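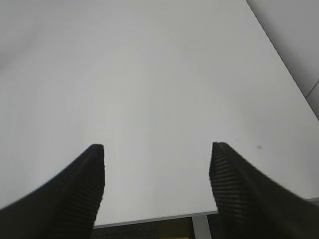
A clear table and a small bottle

Jovita Nava has strong opinions about water, which she knows is a dull thing to have strong opinions about. She has worked at Baten, the shared workshop on Magaña Street, for six years, and in that time she has campaigned for a white table, against a blue table, and, since April, for the small plastic bottle.

"People bring in those enormous flasks," she says. "They look as if they're crossing a desert. They're crossing a car park."

We meet at 3 in the afternoon, when the tables have been wiped and the kettle is in dispute. Her rule for the work surface is short: one bottle, no mugs, no biscuits. The biscuit clause has been tested in what she calls "a sustained way" by Valter Baptista, who sits opposite and declines to comment with his mouth full.

Why a small bottle? "You can see how much is left. With a steel flask you find out at the worst moment, usually on a Sunday when the shop's shut." 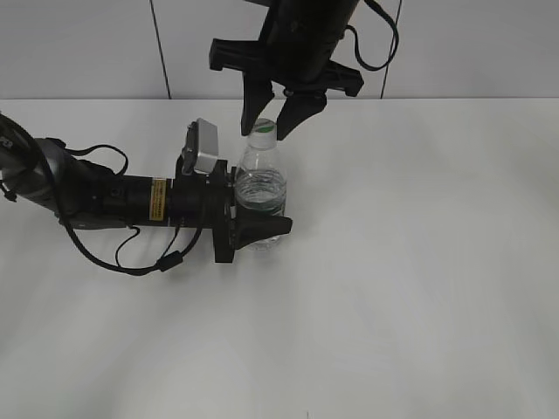
White cap on, water in the bottom: a bottle at the workshop.

She is less relaxed about caps. In her first winter a bottle went over on a set of drawings belonging to Wenceslao Olvera, who dried all 316 sheets on a washing line and still brings it up at birthdays.

"He's forgiven me," says Nava. Olvera, passing with a stapler, says he hasn't.

Her advice is to put the cap back after every sip. Does she do it herself? "I do it after most sips. I'm a person, I've got things on."

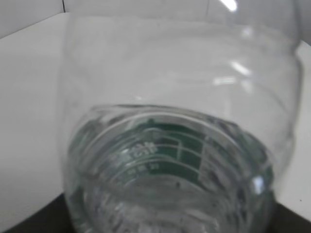

On ridges, and why she likes them

Ask her about the bottle itself and she cheers up. She likes the bands moulded round the body, which she says stop a thin wall from folding up in your hand.

"Get a smooth one and squeeze it while the top's off. You'll have a wet sleeve and you'll have learnt something."

She is also a refiller, up to a point. A bottle gets a few days with her, a rinse each evening, and then the recycling. Iraís Meléndez at the next bench thinks this is two days too many. They have agreed to go on thinking so.

The building dates from 1879 and the pipes, Nava suspects, are only slightly younger. She runs the tap until it comes cold before filling anything, and she won't stand a bottle near the edge of a table.
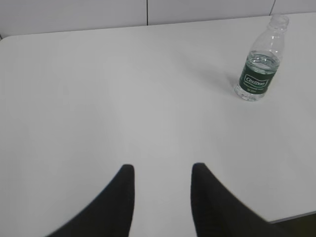 "Back from the front edge, away from your elbow," she says. "Put it where you have to reach. If it's a bother to get at, you won't knock it over while you're waving your arms about Valter."

Baptista would like it recorded that he has never been waved about. He has finished the biscuits.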